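Irness Storage Basket, Cream

An open-top plastic basket for laundry, toys or whatever ends up on the floor. It has rounded corners and rows of small holes in the sides. A brown ribbed band trims the rim. Stands 37 cm high.

The cream goes with pale walls and gray floors, and it sits well next to a sofa -- easy to reach from your seat.
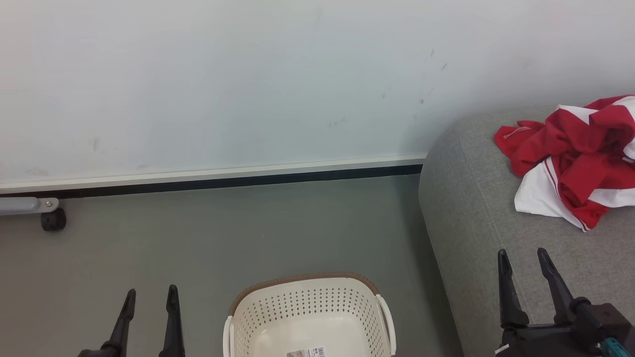
Care and delivery

Wipe with a damp cloth. Do not use bleach. Sold singly or in a set of 2. Ships from our Linell warehouse in nearly 5 days. Next restock: October.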